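Newsletter > Travel Notes > Winter

28 December 2020
By Illia Palamarchuk

Hello from Endton, dear readers! We rolled in last night after 154 miles of back roads (my idea, I'm afraid) and the innkeeper had kept soup on the stove for us, bless her.

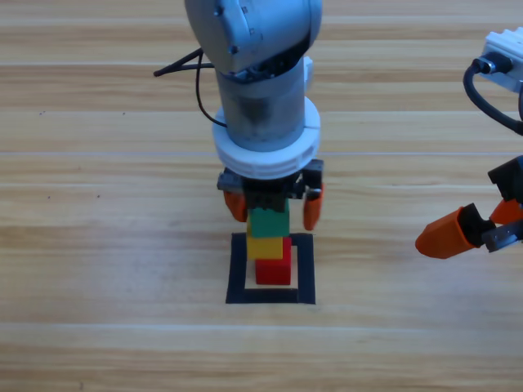
This morning we took the slow train over to Irby and walked along the harbor for nearly 3 hours, stopping for buns whenever our fingers got cold. Tomorrow it's Royer, and if the weather holds we'll go on to Lostow in February with the four of us together again. Do write and tell me where to eat!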